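4.2 Condition grading and the treatment of packaging

The collectors who took part in the study did not agree on what a complete figure is. For those who began buying in the late 1990s, a monster figure without its box was still a figure, and a missing base or lantern lowered its standing only a little. Collectors who entered the hobby later, mostly through online auctions, tended to treat the box as part of the object. Mota and Meireles reported a similar split among owners of tin toys, although their sample was smaller and was drawn from a single club.

Our own survey reached 400 collectors and closed on March 31, 2020. Respondents were asked to grade the same set of figures from the Jatine horror line, first from a written listing and then from the listing together with the seller's notes. Grades were given on the four-step scale used by the Jidetti price guide. Of the respondents, 43 declined to grade any figure sold without its box, and most of these wrote in the comment field that a grade would have no meaning. Their answers are kept apart in the tables that follow and are not counted as low grades.

The seller's notes had a stronger effect than expected. A note saying that a figure had been displayed in a home, away from direct sun, raised the grade given to the paint but left the grade for the joints unchanged. A note that named a former owner had no clear effect. Costello has argued that collectors read such notes as signs of care - a seller who writes at length is assumed to have stored the item well - and the interviews held in May support her reading. Several of those interviewed said they would pay more to a seller who described small faults.

Storage in shared living space came up in nearly every interview. Figures and boxes were kept on bookcases, on top of wardrobes, and in kitchens where shelf space had run out.

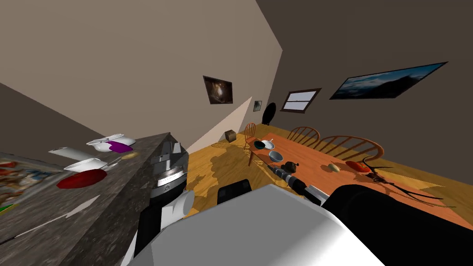
Figure 2. Kitchen counter with tableware and a printed box (computer rendering).

Cleaning and handling habits differed more by household than by age or by the value of the collection. Respondents who lived alone reported moving their figures less often and dusting them with a soft brush, while those in larger households relied on closed cabinets. Boxes caused more concern than the figures inside them. A printed box standing on a counter beside bowls and plates, as in Figure 2, is open to grease, steam and knocks that a cabinet would keep out, and the Reler conservation notes advise against keeping card packaging in any room where food is prepared. Mfinanga makes the same point about lobby cards and paperback covers. Even so, few respondents who stored boxes in the kitchen planned to move them, and two had fitted plastic sleeves instead.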